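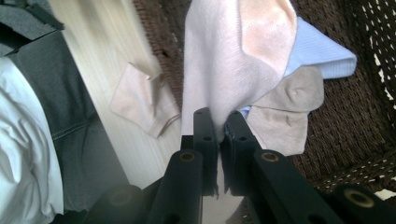 The pinkish-white knit in the fingertips, basket at the right.

Grellow grippers, frozen width fault
February 6, 2022
Brurkus workshop, laundry table
3 comments | 3 shares

Okay, so the frozen width thing is back, and this time I have a pretty good idea what it is. Writing it all down while I still remember which cable I wiggled and when, so forgive the order.

Quick recap for anyone who skipped the October notes (I would have too). Every so often the left Grellow stops reporting how far open its fingers are. The position keeps coming in fine and so does the video, but the width number just sits there at whatever it last was. Dogar doesn't complain, it happily writes the same value over and over and gives you a green check at the end. Then the arm gets trained on it and learns that you can pick up a sock with your fingers wide open. You can't. I have watched Grastum try. It goes down, hovers, makes a very confident lift of nothing at all, and carries the nothing over to the basket.

That was the first thing that sent me looking, by the way. The arm had been doing fine on the right side and being silly on the left, and I blamed the training run for two days. Sorry, training run.

So I wrote a dumb little check: go through every recording from the laundry set, and flag it if the width stays perfectly flat while the wrist is moving. We have 1,004 recordings. It flagged 69. I opened a bunch by hand and they were all real, and then I found one more by pure luck that the check had missed (the number froze for the last stretch only, right as the cloth was being let go). Call it 70. Every one of them is the left gripper, and that's what got me off the software theory, because both sides run through the same code and the same hub.

Things I tried that didn't help:

Swapped the hub ports. Fault stayed with the left gripper.

Reflashed the left board. Felt very productive, changed nothing.

Cleaned the finger linkage and checked the grommets for play. There's a tiny bit of slop in one, but that would give me a noisy number and I have a dead one.

Sat there opening and closing the left gripper for ages with the lid off and the meter on it, like a person with castanets. Perfect signal the whole time, of course!

That last one bugged me so much that I went and had lunch. When I came back I did a normal run, both hands, basket and clothes and everything, and watched the live plot out of the corner of my eye. Froze on the second garment. Put it down, picked it up, fine again. Okay, so it's something about how I hold it when I'm working, and on the bench I'd had the cable lying out nice and straight behind me.

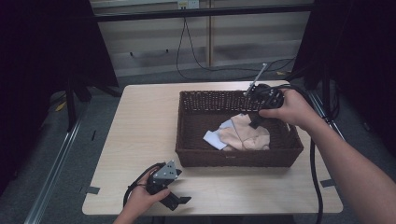 Both grippers in hand at the table. Left cable is around the hand and wrist.

Look at my left wrist. I hadn't noticed I do this at all. The right cable drops down the side of the table and has a big lazy loop to play with, and it never gives any trouble. The left one curls around my hand and then goes over the front edge, so when I reach across toward the basket I'm pulling on the plug with my own arm. The plug goes in sideways, there's no strain relief worth the name, and the width sensor's signal wire is on the pin that gets levered up first. I unwrapped the cable and did ten garments, no freeze. Wrapped it on purpose and tugged gently, and there it went, flat line. Did that three times in a row because I wanted to be mean to it.

The part that I like less is the safety side. A bad number in a file is annoying. A cable around somebody's wrist, with the other end going down below the table where people walk, is how you get yanked, or how you drag a gripper with a metal plate on it into your own lap. If a foot caught that loop I'd have gone with it. I'm putting it in the hazard book as a near miss even though nothing happened, and I think we should treat it as the main finding, with the data problem second.

Also – and this is on me – I've been showing new folks how to hold the left one by letting them copy what I do. So there may be several of us out there with the same bad habit. If you recorded anything on the left side, please have a look at how your cable sits next time.

What I changed this afternoon:

Left cable now comes out along the back of the forearm with two loose hook-and-loop straps, one below the elbow and one at the upper arm. Loose enough that a good pull strips them off (tested, it does, with some swearing from the tester).

Printed a small clamp that bites the cable right before the plug, so the pull goes into the body and the plug gets none of it. Ugly. Works so far. The second one should have a rounder lip because this one scratches.

Added the flat-width check to Dogar so it runs at the end of each recording and turns the check mark red. It needs a few seconds, nobody will die of it. I loosened the threshold so it catches the short freeze it missed before, which means it'll also cry wolf if you hold still for a long time mid-task. Just say "ok" in the prompt and carry on.

Pulled the 70 out of the training folder and into one called left_flat. Please don't delete them, the video is good and I want to see if the width can be worked out again from the fingertips in the picture.
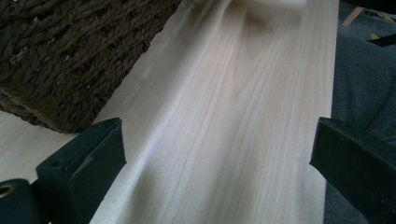 Fingers open over the pale wood, basket at upper left.

On that last point, I think it's doable. With bare pale wood between two matte black fingers the gap is really easy to find, and even my lazy thresholding gets it. Once there's cloth pinched in there it's a lot harder, and the dark gray fabric is the worst because the black fingers just melt into it. And the motion blur doesn't help any. A strip of bright tape on each inside face would have made this trivial and I'm a little sore that we didn't do it from the start. Maybe on the next set of fingers.

Still open:

The slop in that one grommet. Not causing this but I don't love it.

Does the right gripper have the same weak plug? Same part, same direction, so I guess yes, it has just been treated more kindly. I'd like to put a clamp on it before it learns bad manners.

Retrain Grastum without the bad recordings and see if the left side stops picking up air. Queued for tonight. If it still hovers I'm going to be grumpy, and I'll have to go back and apologize to fewer things than I planned.

Someone borrowed the good crimper and I need it for the new plug. Please put it back in the second drawer, the one that sticks.

3 comments | Leave a comment
Brurkus workshop notebook | Contact the bench | Back to top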